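Sorkstead Evening Classes
Drawing for People Who Say They Can't
Handout for session 3: tone, shadow and the white of the paper

Hello again, and well done for surviving the egg. I've had a look through what you handed in and I'm really pleased, so please don't go home and tear anything up. Mahsa, I know you were about to.

We ran out of time at the end, so I've put the main points down here along with the bits I skipped. Tea break is still halfway through, and the pencils in the blue tin are for anybody to use.

What I mean by tone

Tone is just how light or dark something is. Colour doesn't come into it. A red jumper and a green jumper can be the very same tone, and if you took the colour away you'd struggle to tell them apart. Squint at things! Half shut your eyes until the detail goes soft and all you've got left is patches of light and dark. Those patches are what you draw.

Most beginners stay in the middle. They start with a nice mid grey, get nervous, and everything ends up looking like porridge. I did this for years (I have a whole drawer of porridge). What helped me was making a tone strip before I started anything else, so let's all do one.

Draw a long thin box and split it into five. Leave the first one as bare paper. Make the last one as dark as your softest pencil will go, pressing properly. Then do the middle one, and only after that the two in between. If you go straight along from left to right you'll hit your darkest dark by box three and have nowhere to go. Bijan found this out in class and was very good about it.

Where shadows come from

There are two sorts and it's worth keeping them apart in your head. A form shadow is on the thing itself, on the side turned away from the light. It usually has a soft edge, as on our egg. A cast shadow is the one the thing throws on to whatever is next to it. Close to the object the edge tends to be crisp, and as it travels away it gets woollier and paler.

Two questions came up about this, so I'll answer them properly.

Forough asked why her cast shadow looked like a hole in the table. She'd made it one flat black all the way across. Have another look at a real one and you'll find it changes as it goes – there's nearly always a bit of light bouncing back in from somewhere. Lift a little out with the putty rubber and it'll sit down flat again.

Afshin Khosravi asked if you should smudge with your finger. I'd say no, not yet. Fingers are greasy and you can't rub the grease out afterwards. Use a bit of kitchen roll if you must.

White things aren't white

I love this part. Put a sheet of paper by a window and try to find the true white on it. There'll be less than you think. The rest is pale grey, and the greys slide into each other so slowly that you can't say where one stops. Your brain tells you it's all white and your job is to ignore your brain for ten minutes.

Pale surfaces, with soft shading in the first, third and fourth:
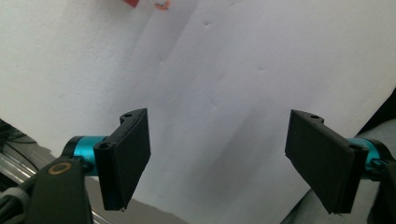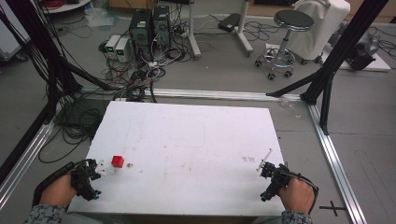
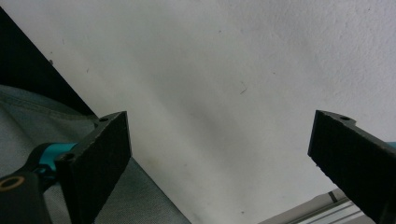
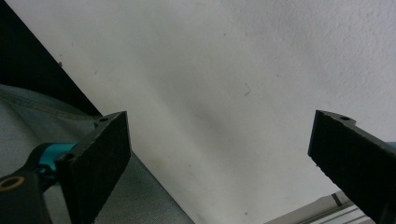 Paper for next time

Ordinary printer paper is fine for notes but it goes shiny if you work into it. Cartridge paper with a bit of tooth is much nicer. I like the Ranjbar pad, which has 100 sheets and will see you through to April with plenty left over. The heavier one is 190 gsm and takes a lot of rubbing out, if you're a rubber-outer like me. Please don't buy the fancy Orkex set on my account, you need a 2B, a 6B and a putty rubber and that's your lot.

Homework

Find one white thing at home. A mug, a pillowcase, a bar of soap, whatever you've got. Put a lamp on one side of it and turn the main light off. Spend twenty minutes on it and use your tone strip to check yourself as you go along. Don't draw an outline first! Start with the darkest patch and work outwards, and let the paper do the lightest bits.

If you get stuck, hold the strip up next to the object, shut one eye, and ask which box it matches. Afshin Mahmoudi has kindly offered to bring his two desk lamps in again, so we'll carry on with the same set-up next time and move on to the dreaded glass jar. Bring your strip with you.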